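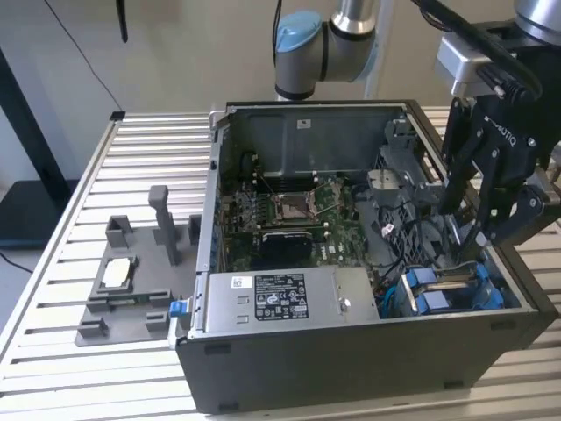

What should you do with an old desktop computer that still has good parts in it? Take it apart carefully, save the pieces that work, and put them into a machine somebody can use.

Doing exactly that is the idea behind the Luvenell Repair Bench, which opened its doors in March 2018 in the back half of the old Tredance carpet showroom on Lirnport Street. The showroom had been sitting dark for two winters. Now it has lights, heat, a row of sturdy tables and more screwdrivers than anyone could need, and on opening afternoon it was packed!

The Bench takes in used desktop towers from homes, offices and schools, strips them down, tests what comes out and builds working computers for families and small groups in Luvenell and over in Tagle. Organizers have set themselves a target of 2,000 machines. They're well on the way, too – 1,313 towers have already come through the loading door, most of them during the collection drive that ran before the space was ready.

"I thought we'd get a few dozen and a lot of printers," said Clementina Pacheco, who runs the program. "Then a school cleared out a whole lab, then an insurance office, and we had towers stacked up the stairwell."

Visitors could pull up a stool at opening and learn how a tower comes apart, and plenty did. It starts with laying the case on its side and taking the side panel off, and for a lot of people that alone was a thrill. Teenagers leaned in over the open cases. So did their grandparents. Plenty of the office machines are designed so that parts slide or clip out with hardly any tools, and bright blue plastic marks a lot of the pieces you're meant to grab: a release tab beside the power supply, the brackets that carry the drives.

Selvaraj Miah taught the first group and kept them moving at an easy pace. Cables get unplugged by the connector, never by the wire. Memory sticks go straight into anti-static bags. The processor is the part he slows down for. With the thin lever on the socket lifted, the metal frame opens and the chip can be taken straight up with two fingers, and after that the pins in the socket are bare and very easy to bend.

"You drop one screw in there and that's a motherboard gone," he told the group. "So all the screws go in the dish. Every single one."

Power supplies are kept closed at the Bench, no exceptions. They come out of the case whole, get plugged into a tester and are either shelved for reuse or sent off with the scrap metal. Hard drives are wiped before anything else happens to them, and donors who want a slip confirming it can ask for one at the desk.

Odette Deschamps came in from Tagle with a tower that had been under her desk at the flower shop for years. She planned to drop it off and go. She stayed until closing, took the whole thing apart herself and signed up for the next session before she left.

"I always figured it was a mystery box," she said. "It's a board, a fan, some drives and a lot of cable. I loved it! I want to do the next one faster."

Her memory sticks passed their test and were in another computer by the end of the day.

The space itself deserves a mention. The work tables are the heavy kind that don't wobble when you lean on a stubborn latch, and the old carpet racks along the back wall have been turned into shelving for fans, drives, cables and cases. Milagros Mercado spent most of a week labeling the shelves, and it shows – you can walk up cold and find a fan the right size in under a minute. She is still short of bins with lids and would be very happy to hear from anyone who has some.

The first finished computers have gone to the Lirnport after-school room, where 6 of them are set up along the window side. The next batch is promised to the Tagle reading center.

Teardown sessions are free and run in the afternoons, with an evening one to be added if there's enough interest. No experience is needed. Kids under 12 should bring an adult, and long hair should be tied back. Tools are provided, though people who like their own screwdriver are welcome to bring it.

Towers can be left at the loading door during session hours, with or without the side panel. Keyboards and mice are welcome as well. The Bench can't take tube monitors, printers or anything with a swollen battery.

Lovely Magbanua is handling sign-ups at the front desk and keeps the list of households waiting for a computer. To add a name to it, or to put yourself down for a session, stop in and see her. The desk is on the right as you come in, just past the old carpet sample wall.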